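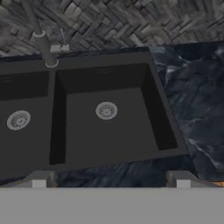
We spent most of the winter working out whether our little training kitchen could afford a robot arm, and the planning pack from Clustanska is what got us to a decision in the end. It's a simulated kitchen plus a costing workbook, and our licence came to £1,371 for 2 seats (steep, I thought, until I priced up one wrong bench mount!).

I'll start with what I loved. You can try an arm in different spots by the worktop before you've bought so much as a bolt, and the rooms are properly furnished, with a dark double sink, a herringbone splashback and a full range, so you soon find yourself fretting about elbow room and oven doors, just as you would at home. Katalin Fodor and I lost a whole afternoon to it and were very glad we had.

The workbook is a mixed bag. It's lovely and clear on the arm itself, but the line for spares is tucked away on sheet 15, and there's no place at all for training time, so I added my own. Ask Pappas for the longer support term, too, before you sign anything, as they were quite happy to talk.

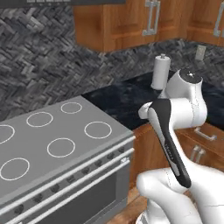
Trudy Ashby wrote to say that she'd put the gripper and the yearly service on separate lines from the arm, having watched both get swallowed up in one figure at Funddale, and that she'd get a second quote from Comavar whatever the workbook says. I've since split mine the same way, and it did push our order back to March.

Four stars from me, and I'd buy it again.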